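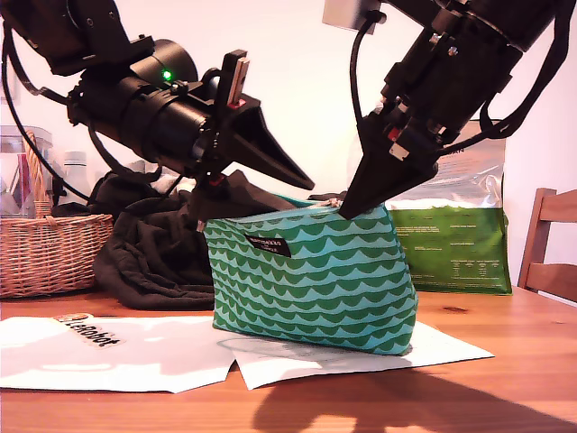
ok quick thread on whether robots can do chores yet. short version: some, slowly

the chore I keep coming back to is zippers. Pouches, pencil cases, the bag the charger lives in. A kid does it without looking. For two arms it's a whole afternoon

a soft pouch caves in the second you push on it. one hand has to hold, the other has to find a tiny metal pull, get a grip and drag it in a line that isn't quite straight. pointy gripper fingers help. not a lot

my log since May: 400 tries at open-the-pouch, 187 good ones. I count it good if the zip ends up all the way open and the pouch is still on the table. generous I know

when it works it takes 90 seconds. I timed myself too, wont embarass anybody with that number

Fabrice Leblanc asked why not fold laundry like everyone else. Fabrice, cloth is worse. Cloth has no edges until you pick it up and then it has nine

shop floor is a different story. Christos Kalogeropoulos packs parts at Mokano, says their arm bags screws all night, same bag same spot same angle. move the bag two inches and somebody gets a phone call

that's the gap for me -- home is all bags moved two inches

things I'd hand over today: wiping a flat table, putting blocks in a bin. Things I wouldnt: anything with a zipper, a lid, or soup

next up is closing it again. I've been told closing is easier. by people who havent tried it

more when I have numbers. going to eat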